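Chapter 6
Showing the Task: Teaching by Hand and by Remote Control

In the previous chapter we wrote every motion of the robot as a list of positions. For a kitchen table this method becomes tiring very soon. A person who knows the task can show it instead, and the robot records the joint angles and the state of the gripper.
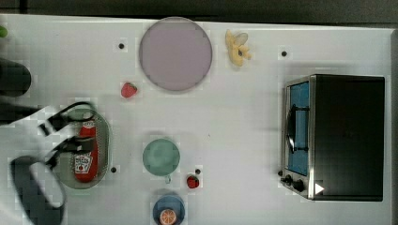
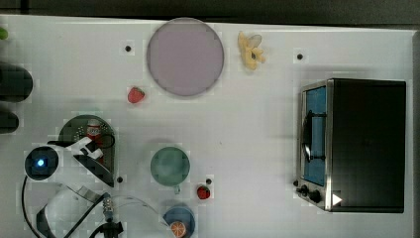
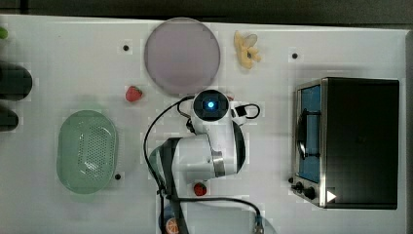
Figure 6.1. A table with toy food and a toaster oven, seen from above.

There are two common ways to show a task. In hand guiding, the teacher holds the arm and moves it directly. In remote control, the teacher moves a second device and the arm follows – this keeps the hands of the teacher away from the objects. Marlene Vasconcelos compared both ways in the Linum project, with 50 demonstrations for each, and her notes are used in Section 6.3.

Before you continue, please repeat the definition of a joint angle from Chapter 2. We begin with hand guiding and with the question of how slowly the teacher should move.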